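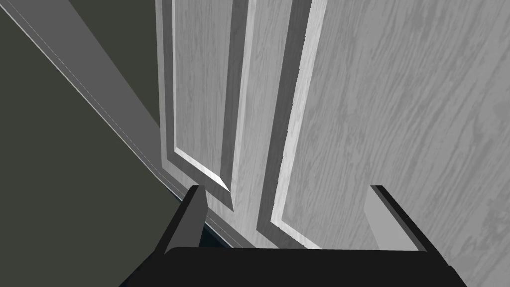 Wrist view, Grostildale scene, no contact. Fingers open, clear of the door.

2023-07-09

Force stop did not fire. Third session on this and the first with a usable trace.

Summary for anyone joining late: the door batch on Heria was set for 1,000 episodes with the contact stop enabled. I halted it at episode 139. By then 4 episodes had ended with the arm still driving into a door that could not move any further, and the stop flag was low in all of them. These are simulated runs, so no hardware was at risk, but the same stop code goes onto the real arm in the next release and the release is now on hold. I have put a note on the board and told Saoirse.

What the stop is supposed to do: Bulo (the controller) reads the wrist force every physics step, filters it, compares it with the limit, and if the limit is exceeded it latches, opens the fingers and holds position. The latch is cleared by hand on hardware and by the episode reset in simulation.

What it did in episode 139: approach normal, fingers closed normally. Raw force climbs at step 117 and goes well over the limit. Filtered force does not follow. It stays flat, at exactly the value it had at the first step of the episode. The limit check therefore saw a small constant number and passed it every time. The arm controller kept raising its command to make up the position error until the episode timed out.

Looked at the other three. Same flat line in each, with a different constant. In each one the constant equals the raw reading at step zero, to the last digit.

First theory was mesh contact. The panel doors have a lot of stepped molding and the solver has trouble with it; a fingertip can land on a bevel edge and get a contact normal that points nowhere useful. I spent most of the morning on this. Replaced the collision shape of both doors with a plain slab, replayed the four seeds, and the flat line came back in all four. So the molding is cleared for this fault. It is still a bad collision shape and I have left the slab version in a branch.

Second theory was the logger: filter fine, log wrong. Ruled out by printing the value directly inside the limit check. It is flat there as well.

Third theory, currently standing. The filter only updates when the timestamp on the incoming sample is newer than the one it holds. On episode reset the simulation clock goes back to zero. The filter state is supposed to be cleared at the same time. If the reset message arrives after the first force sample of the new episode, the filter is reseeded with that sample's value but keeps the old timestamp from the end of the previous episode. Every later sample then looks stale and is dropped until the clock passes the old value. If the previous episode ran to full length, that never happens.

It fits the constant. It also fits the failures being rare, as the message order is only wrong when Heria is loaded. All four bad episodes follow one that ran long. I have not yet forced the order by hand and shown the fault on demand, so this stays a theory until I do.

Forced it after lunch. Put a delay on the reset message, ran the handle approach between the two doors with the force logged at every step. Flat line on the first try. With the delay removed and the same seed, the filter tracks and the stop latches. Good enough for me to call it the cause.

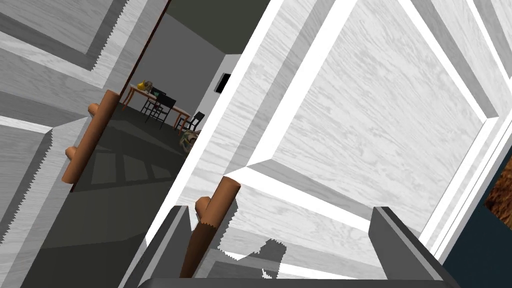 Senan Lynch read the above and objects to calling it a reset bug. His view is that the stop failed open: it was given no new data for a whole episode and treated that as safe. Fixing the message order would hide that, and a loose sensor cable on the real arm would produce the same flat line with no reset involved. He wants a stale-data trip in the stop itself before anything else is merged.

I agree with him and have changed the order of work. I had the ordering fix first, and it would have made the test for the other one harder to write.

Changes made today:

Stop now latches if the filter has not accepted a sample within the timeout. Timeout is set in the config, with no default, so a missing value is an error at startup.

Filter clears its timestamp together with its value. They were two separate assignments in two files. Now one function.

Dropped samples are counted and written to the log. There was a counter already, but it was never written out.

Not done: the limit check still uses only the filtered value. A second check on raw force with a higher limit would have caught this. Saoirse Tierney has an old version of that in the Dunne code and thinks it can be lifted with few changes. It may trip on the ordinary bump when the fingers meet a handle, so it needs its own set of runs.

Replayed the four seeds with the delay on and the new stale-data trip in place, ordering fix left out. Latched in all four. Time from first dropped sample to latch is around the configured timeout, as it should be. Replayed again with both changes in and the delay on: no dropped samples, latch on force.

Door batch is not restarted. The episodes before the halt are marked suspect as a set; I don't want to pick through them by hand, and the old logs have no drop count to sort on.

Still to check: whether the February runs used the same filter. The config file says yes, the build tag says no.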